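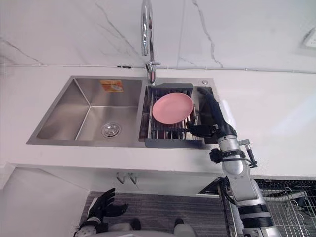 Double sinks and other promises: the Ikside kitchen in pictures

Posted 2023-07-13 by Aivar Priedītis

Every kitchen brochure I have been handed this year says the second basin will change my life. The Mamard one uses the word "workflow" four times on a single page. I have washed dishes in one basin for most of my adult life and my workflow has been fine, so I went into the Ikside kitchen expecting to be sold something.

The price they quote for sink, faucet and drainer basket together is 1,599, fitting extra. For 1,000 you can get a perfectly good single bowl and a rack to stand beside it. Olireck wants 2,513 for a similar set and could not tell me what the difference was, apart from delivery in August.

I'll give them the basket. A drainer that sits down in the small basin keeps drips off the counter, and that part of the pitch makes sense. Whether it holds a family's dinner plates is another matter, and I would like to see it tried with a big pot before I believe a word. White countertops I have doubts about too. They look great until somebody makes beet soup.

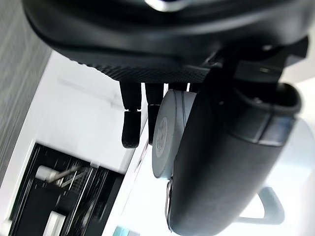 Branding on kitchen goods has never convinced me of anything. Avotiņš has been stamping its name on things for years and I still had a handle come off in my hand. So the round, light gray end with the ring of raised marking didn't move me much, and the lettering is too blurred to make out anyway. The thick charcoal-gray curve next to it interests me more. A shape that chunky might be comfortable to hold, or it might just be chunky.

Comments are open for 93 days. If you own a double sink and really use both sides, tell me what for.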